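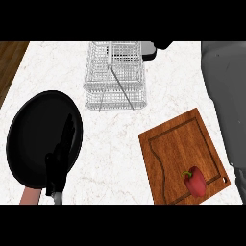
Losholm, November

I've had the Wiriya kettle for six weeks now and I'm still a little smitten with it! My old one screamed like a train (my neighbor Nataša could hear it through the wall, poor woman), and this one just gives a soft click when it's done. It cost me 23 dollars more than I wanted to spend, but the handle stays cool and the spout pours a nice thin stream, so my coffee has gotten better too.

Gripes? The lid is stiff, stiff enough that I need both hands before breakfast, and the cord is way too short for my kitchen. I also wish the little water window was on the other side, I'm left-handed and I always end up twisting it around to check. Would I buy it again? Yep, though I'd wait for a sale.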